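Single-Serve Still Water, Red Cap – Case

Item 472
Sold by the case
Shelf: Drinks, aisle 2

I'll admit it, I never planned to write this much about plain water. But this is the one we get asked about most at Donnelly, and I've been drinking it at my own desk since February, so I figured it deserved more than the two lines it had on the old page (which I also wrote, sorry!).

It's still water in a clear plastic bottle, the ordinary single-serving size that goes in a lunch bag or a car door without a fight. No bubbles, no flavor, no added anything. I find it soft and pretty neutral, and it makes a good cup of tea if you happen to be stuck somewhere with bad tap water. My sister-in-law says all water tastes the same. She is wrong, but she also buys two cases every time she comes by, so we let it go.

The thing I like best is the cap. It's a proper screw cap, bright red, with ridges down the sides you can really get hold of. I have weak wrists and some of those skinny little caps drive me up the wall – I've had to use a dish towel on them before. With this one I just grip and twist. And because it's so red, it's easy to spot when it rolls away under a car seat.

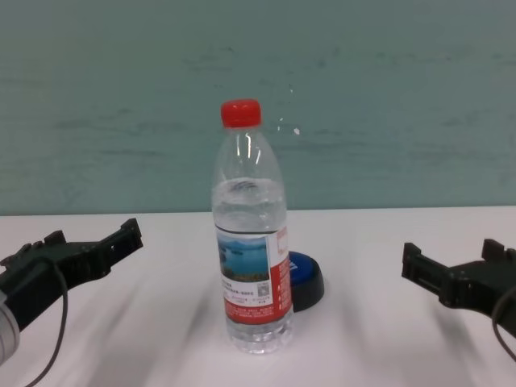
I keep mine at room temperature, by the way. I know most people want it straight from the fridge, and it's great that way too, but for sipping through a long afternoon I'd sooner have it off the shelf. The plastic is thin, so squeeze gently when you first open it or you'll end up with a wet sleeve (ask me how I know). There are grip bands down near the base, and that's where I'd hold it while you're getting the cap off.

The label has a nice photo of a blue lake on it, plus a little square code if you like scanning things. The print is tiny, so bring your reading glasses if you want to go through all of it! Please check the label on your own bottle for the best-by date and the source, as I'd hate for you to rely on my typing for that.

Ordering and pickup

Cases are at both of our stores, Odthorpe and Brakness. Odthorpe usually has plenty. Brakness is a smaller place and sells out quickly when it's hot, so call ahead if you need a lot for a ball game or a moving day. The limit is 5 cases per order online. If you want more than that, phone the store and we'll set them aside for you by the back door, where you can pull right up.

We deliver in town with Gitonik, and they'll carry cases up one flight of stairs. Any higher and you'll need to meet them at the bottom.

Bent or leaking bottles: bring them back with your receipt and we'll swap them. One bottle or the whole case, doesn't matter.

Storing it: keep the case out of direct sun and away from paint, gas cans and strong cleaners. Mine lives in the hall closet under the coats.

Page updated 28 October 2025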